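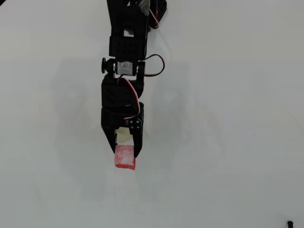
Nele Brouwer
Sticking with white then, Jasper? I had a white top in my craft room for years and loved it right up until the winter, when the afternoon sun came in low and I could hardly look at it. Matt or gloss did you go for in the end?

Jasper Dekker
25 February 2020
Matt, or the shop says matt, it's the Verstraete one. I nearly went for the oak effect but I drop so many small bits and on a wood pattern I can never find them again. A little red cube on white, you can't miss it! My old table was dark brown and I spent half my life patting it with my hands.

Hendrik Claeys
Going to disagree with everybody as usual. White is fine for a month. After that every mug ring and every pencil line shows and you end up cleaning the table more than using it. I went to mid grey and would never go back. You can still see small things on grey if you get a decent lamp.

Nele Brouwer
Depends what's on it though. Tea comes off mine with washing-up liquid. Red felt tip, different story, I've got a pink smudge near the window end from my nephew that has outlived two sofas.

Birger Strand
Has anyone tried the Rekora cleaning block on a matt top? I used it on a shelf and it took the mark off but left a shiny patch, so now the shelf has a shiny patch where the mark was.

Hendrik Claeys
Same happened to me. Those blocks are basically very fine sandpaper, keep them well away from matt. Warm water, cloth, patience.

Henk Brouwer
Bicarb paste on Nele's pink smudge, I keep telling her. She won't let me near it.

Nele Brouwer
You took the varnish off the hall table with bicarb paste, Henk.

Henk Brouwer
It was coming off anyway.

Jasper Dekker
Haha. Ok so no blocks and no Henk. My other thing is the small stuff. I've been standing a paper cup on the table for whatever I'm using that day, screws, offcuts, odd cubes, and tipping it into the proper drawer when I pack up (or that's the idea, the drawer gets fed maybe every other week). Works well enough but I knocked one over in March last year and was finding bits under the radiator until summer.
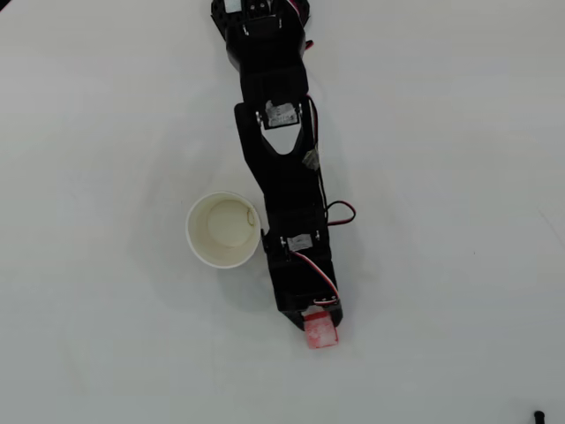
Birger Strand
Do you put anything in the bottom of the cup to stop it tipping?

Jasper Dekker
A couple of big washers, and that's usually enough unless I catch it with my sleeve.

Hendrik Claeys
Paper cups drive me up the wall. Get a shallow tray with a lip. I have the Dretum one, 35 cm long, you can see everything in it at once and it can't fall over. With a cup you have to tip the lot out to find the one thing at the bottom.

Nele Brouwer
But a tray takes up half the table, and it collects things! Mine had receipts in it within a day. A cup gets full and then you have to deal with it. Also you can write on it.

Birger Strand
I'm with Nele. I bought a sleeve of 22 cups for a birthday and used the leftovers for buttons, still going. White cup on a white table is asking for trouble though, I'd want a coloured one.

Jasper Dekker
Fair point about the colour. I'll see what's in the cupboard. Not giving up the white top though, Hendrik, sorry.

Hendrik Claeys
Come back in a year and tell me about the mug rings.

Henk Brouwer
Is the Zelter edging strip any good, by the way? One corner of ours is lifting and I've got glue and a free afternoon.

Nele Brouwer
Please nobody answer him.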